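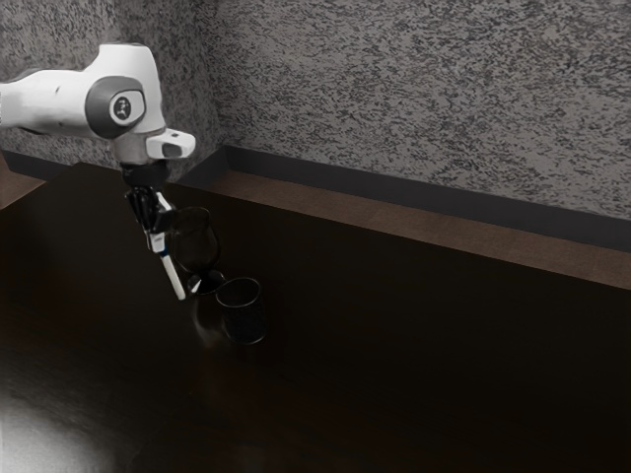 Festico Pop Trivia Box, reviewed
Posted 2/10/19 in Games & Fandom

I've been through a lot of movie trivia games over the years (my shelf is groaning, and so is my family), so I was happy to give the Festico box a proper go. You get 500 cards covering sci-fi, cartoons, sitcoms and one-hit wonders, plus a scoring app that turns your points into a made-up space rank - I made it to Deck Officer and was far too proud of it!

The sitcom questions are the best of the lot. The music ones lean hard on the eighties, so younger players may grumble a bit, and two of my cards were duplicates. We still played until well past bedtime, and I've already ordered the Grandville expansion for November.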